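Workshop tips: planning and budgeting a small two-arm sorting bench

These notes cover a tabletop cell for light goods: bagged candy, sachets, refill packs, anything a person could pick up with two fingers. They assume a bench you already own, ordinary wall power, and no forklift or floor anchors. Prices vary too much by country to print, so the tips deal with what goes on the list and in what order.

Start with the items, then shop for arms

Collect the packages you want handled before asking for a single quote. Put each one on a kitchen scale, full, and write down the weight, the longest side and the type of wrapper. The net content on the label leaves out the packaging and says nothing about how the bag folds. Include damaged stock. A torn or crumpled bag behaves differently from a sealed one, and water on the film changes the grip again.

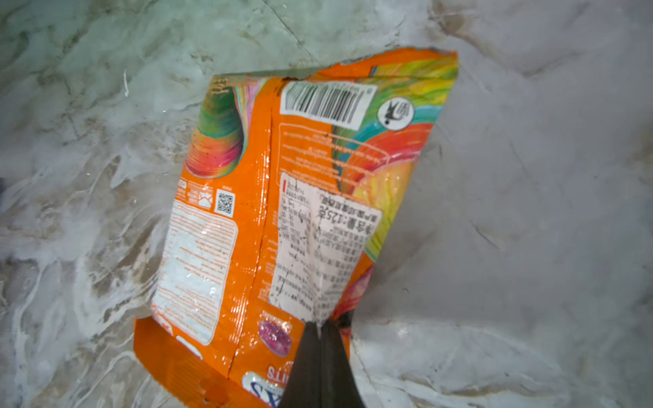
Orange bag, torn open, with water on the film. Net content on the label: 125 g.

If wet packages are part of the job, put these on the list now:

Spare finger pads, at least two sets. Smooth pads that hold dry cardboard well can slide on wet film.
A lint-free cloth and a squeeze bottle of plain water for wiping down. Check the arm maker's sheet before using any cleaner on joints or seals.
A raised lip or drip edge on the side where the electronics sit.

Payload figures are normally quoted for the bare wrist. Subtract the gripper, the wrist camera and its bracket, and the cable hanging from them. What is left is your payload. Halonen's planning sheet, which we use with small changes, asks for twice the weight of the heaviest item after that subtraction.

Budget for a surface you can replace

A printed sheet over a flat board is cheap and can be changed when it gets scratched. A busy pattern such as marble makes the vision work harder than plain white does, so buy one of each and run your tests on both. Tape the seams flat. A finger that catches a lifted edge will drag the sheet and every item on it.

Leave clear surface between items wherever the job allows. Overlapping bags take longer to separate, and the time shows up in the cycle figures you used to justify the purchase.
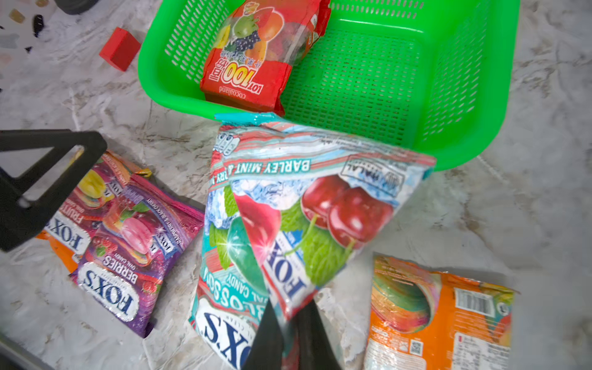 Teal cherry-mint bag held between two fingers beside the green basket. Other bags overlap on the surface.

Pick the container before the gripper

People spend weeks comparing grippers and then take whatever basket is under the sink. Measure the inside of the basket at the floor, where it is often narrower than at the rim. The open fingers have to fit between the walls with room to turn. Eino Väisänen at Temley keeps a cardboard cutout of the open gripper on a stick and pushes it into each candidate basket by hand. It costs nothing and has ruled out more baskets than any drawing.

Perforated plastic is light and drains well. It also gives fingertips and bag corners something to snag on, so fasten the basket down during trials. Two strips of removable mounting tape are enough for a light one. 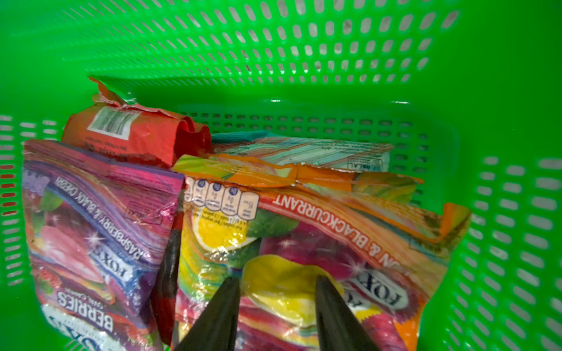
Depth matters as much as width. Once several bags are in, the top of the heap is no longer level, and the reach you calculated for an empty basket is the wrong one. Do the sums twice, for the first item in and for the last item out. If either forces the wrist below the rim, check the wrist housing for clearance as well as the fingers. Buy two identical baskets so that one can be refilled while the other is in use.

Fix the order of spending

Somkiat Bunnag, who did the purchasing for the Fevevari bench, splits the list into five parts and does not release money for one until the part before it is signed off:

1. Frame and rail. Slotted aluminum extrusion is worth the extra cost because the arms can be moved later. Order 8 more slot nuts than the drawing shows.

2. Arms and mounting plates. Ask for the hole pattern in writing. Compare it with the rail before the order goes in.

3. Walls. Three sides are enough for most benches, with the front left open for the arms. Printed panels are fine. Keep a spare offcut for patching.

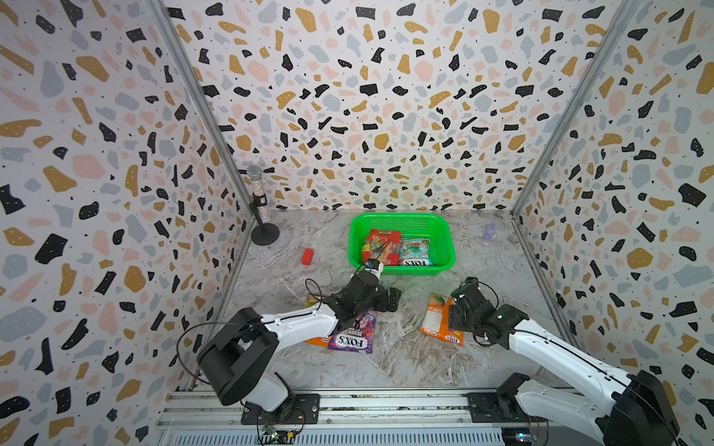 4. Cables and small electronics. Measure each cable run with the arm fully extended, then add slack for the wrist. Boards need a cover or a bracket of their own, out of reach of dropped items. Label both ends of every lead.

5. Spares and time. Kulus quoted us 60 days for replacement fingers in April, so a second set went on the first order. Set aside paid hours for setup as a separate line. On our sheet it came to 111 hours for two arms, including calibration and the first round of trials.

Before you sign

Ask what happens if one arm fails: whether the other can keep running by itself, and whether the controller is sold separately. Ask who pays return shipping. Check that the warranty allows third-party finger pads. Keep the original cartons until the return period is over, foam included.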